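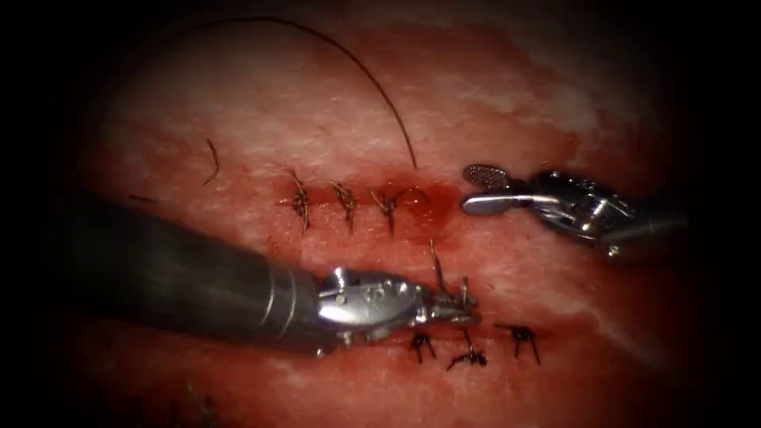 Three Knots and a Long Tail

Jeseck runs its July suture course in one room, 14 seats, no windows worth the name. Coffee outside. Lectures done by ten. Then stitches, all day.

The kind taught first is the interrupted stitch. One bite, one knot, cut, move on. Slow. Also forgiving: if one lets go, its neighbors still hold. A running stitch is quicker and looks nicer, but it all hangs on a single thread. Oosthuizen's old handbook, still passed around here with teh cover taped on, gives it 3 pages. The knot gets more. 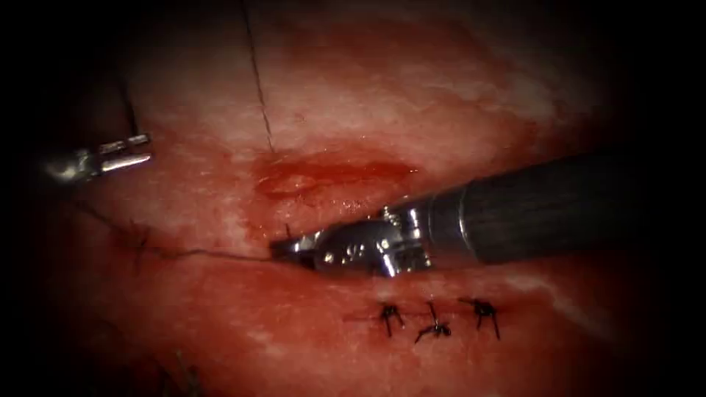
Jaw tip on the seam, with blood pooled just above it.

Spacing is where people go wrong. Too close and you choke the edge. Too far, it gapes. Most beginners pull too hard as well. Edges should meet, not bunch up. Tie it flat, check it, leave it alone.

Then the thread itself. Cekeo sells it by the box, some 400 strands to a case, and the course goes through them fast. Dark thread shows up well on red. Green does too, and there are fans of both. Long arguments at lunch.

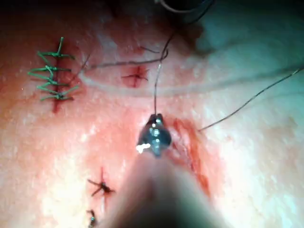
Green stitches in a row at left, dark thread rising from the gripper.

Tails next. Cut too short and the knot can slip, too long and they get caught in the next throw. Everyone has an opinon. Jeseck's next round is full already, with a wait list.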